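The Long Table at Bunthorpe

A small-town library learns to stay open late, one pot of coffee at a time

If you drive into Bunthorpe from the south, past the feed store and the shuttered Miltanier button works, the library is the first building with its lights on after supper. It didn't use to be. For most of my childhood it closed at five, and my mother would hurry us up the steps at ten minutes to, where we grabbed whatever was nearest the door. I read an awful lot of books about knots that way.

The late hours started in May, and they started small, with 2 evenings a week and a coffee maker somebody had retired from the church basement. The idea was plain enough. People who work days can't get to a library that only opens days, and people who live alone will sometimes drive a good many miles for a warm room where they aren't expected to buy anything. (I count myself in both groups, depending on the season.)

I went the first week mostly out of nosiness and stayed until closing. I had brought a fat novel from the Prendirard series, the one with the lighthouse, and I got through a whole chapter without once looking up — a thing that hasn't happened at my house in years. Across from me a man was filling out a seed order. Two teenagers were whispering over a chemistry book, and then whispering over something that was plainly not chemistry.

There is a particular pleasure in reading next to other people who are reading. I have tried to explain it to my sister, who thinks it sounds like sitting in a dentist's office, and I've never quite managed. You hear a page turn. You hear a chair creak, and a little cough, and you feel somehow that you ought to finish your own page, too. Give me a pale wood table, a leafy plant leaning over a book, and a couple of hours, and I am about as content as I get.
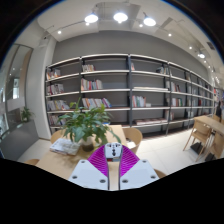 I was never a reader until I had somewhere to go and do it, one of the evening regulars, Mägi, told me over the coffee maker, and at home there's always a dish in the sink looking at me. I have thought about that dish ever since.

The library owns something over 2000 books, a modest number even for a town our size, and the evening crowd has its favorites. The westerns go out and come back with their corners softer. The big bird guide hardly gets a rest. In the first summer, 171 new cards were issued, many of them to people who had lived within walking distance all their lives, and one to my sister, who says she only wanted it for the cookbooks.

Not everything has gone smoothly. The furnace knocks. There was a spirited disagreement over whether knitting counts as a quiet activity, settled in favor of the knitters provided they use wooden needles. And there is still the matter of the front steps, which are steep and slick by suppertime once the weather turns, and which have been on the town's list for ten years.

But people keep coming. Last week I sat down next to a woman reading aloud, very softly, to her father, and the whole table slowed down to listen without letting on. It was a story about a mule. When she stopped for the night there was a small sigh from the chemistry end.
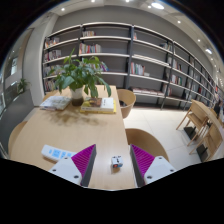
The long reading table, pale wood and plenty of it.

Evening hours run until nine through the winter. Bring your own mug if you can, and park on the mill side, where the plow gets to first.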